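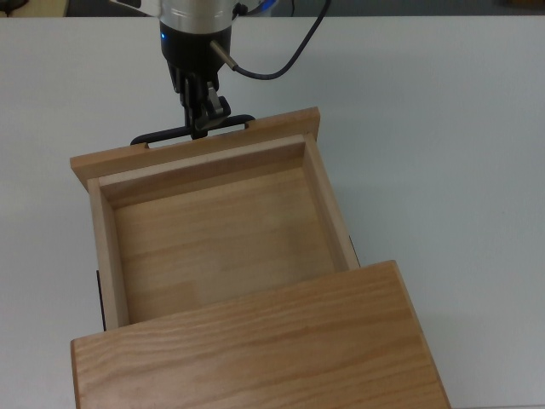 # Segmenting drawer demonstrations by contact phase

The steps below reproduce the phase-segmented training run from the Hurau drawer study. The method splits each teleoperated demonstration into approach, contact, pull and release, then trains one policy with the phase label as an extra input. It assumes a working Zulledon install and a recorded dataset with joint positions, gripper width, wrist force and one overhead view.

## 1. Check the recordings

Run the checker over the raw folder before anything else:

 zulledon check raw/ --streams joints,gripper,force,view

Discard any episode where the force stream has a gap longer than 90 ms. Shorter gaps are filled by linear interpolation. Our set had 151 episodes left after this step.

Also look through the overhead view by hand. The handle is on the outer face of the drawer front, and the view must be placed so that the fingers stay visible at the handle with the drawer open. A view from the handle side gives a cleaner image of the grasp but hides the drawer floor, and the opening estimate in step 3 needs the floor.

## 2. Mark the contact point

Contact starts at the first sample where both of these hold:

- gripper width has stopped changing for 8 consecutive samples
- wrist force along the pull axis is above the noise floor of that episode

Compute the noise floor per episode, from the approach only. A single global value mislabeled episodes recorded after the force sensor had warmed up. Dark handles on pale wood are easy to find in the image, so we tried a vision-only contact detector first. It fired early whenever the fingers passed above the handle without touching it, and we dropped it.

## 3. Mark the pull

The pull phase begins when the drawer moves. Estimate the opening from the visible length of the drawer floor, measured from the edge of the cabinet top to the inside of the front panel. Wood grain on the cabinet top can produce false edges parallel to the real one - mask the top once per camera placement and reuse the mask.

Release is the first sample where gripper width increases again. Write the labels:

 zulledon label raw/ --phases contact,pull,release --out labeled/

Samples before contact are labeled as approach by default.

## 4. Train

Use the Kastorari config without changes except for the phase input:

 phase_input: true
 phase_dropout: 0.14
 action_horizon: 8

Phase dropout replaces the label with a null token during training. Without it the policy relies on the label completely and stalls if the online phase estimate is late. At run time the label comes from the same rules as in steps 2 and 3, applied causally.

## 5. Evaluate

Start each trial with the drawer closed and the arm at its home pose. Score a trial as a success when the opening passes the target length and the fingers let go without pushing the drawer back. Log the two conditions separately. In our runs the phase-labeled policy and the Salcedo baseline reached the target opening at similar rates, and the difference was almost entirely in the release.

Of the baseline failures we reviewed, 14 were releases in which a finger stayed hooked in the pull while the wrist moved away. The labeled policy still fails this way when the force stream drops out during the pull.

## Known problems

- Cable drag on the wrist adds a force offset that changes with arm pose. Leave enough slack for the full pull and re-zero the sensor at the home pose.
- Soft-close slides produce a second force peak near the end of travel. The labeler can read it as a new contact. Set `min_phase_len` to 8 to suppress it.
- Labels made before the November release use a different phase order and have to be regenerated.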